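Recording a sorting task with two hand-held grippers

Part 3: Running a session in a home kitchen

By now your grippers should be charged, paired and calibrated (see Part 2). The next job is to collect enough good examples for the policy to learn from. For the Groldale set we recorded 779 episodes of one task: putting utensils into a holder.

Before you record

Clear a patch of floor and spread a plain mat on it. Floor work gives you room on all sides and keeps both elbows free. Put the holder at the back of the mat and the utensils in front of it, with gaps wide enough for the fingers to close without touching the next item.

Write the task sentence before the first take and do not change it later. Ours was "put the spoons in one compartment and the chopsticks in the other." 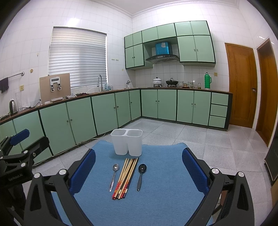
Start each episode with both grippers open and still for one second. Move at about half your normal speed. If you drop something, pick it up and carry on – a recovery is worth keeping. If you bump the holder over, stop and mark the take as failed.

Changing the layout

After every ten takes, swap the order of the utensils or turn one of them. Small changes are fine. Gorazd Vukadinović, who ran our first sessions, left the layout alone for 600 takes, and the policy trained on them reached for the same spot wherever the spoon was.

Chopsticks need extra care. Grip a bundle near the middle and lift it straight up before turning it. Shiny steel can confuse the tracking under strong light, so close the blinds if you get jumps in the path.

Checking the files

Copy the takes to the Vuvton folder at the end of the session and play back one in twenty. Look for:

Fingers out of view at the moment of grasp
Left and right streams out of step
Takes shorter than four seconds

Delete the bad ones, then run the export script. Part 4 covers labeling.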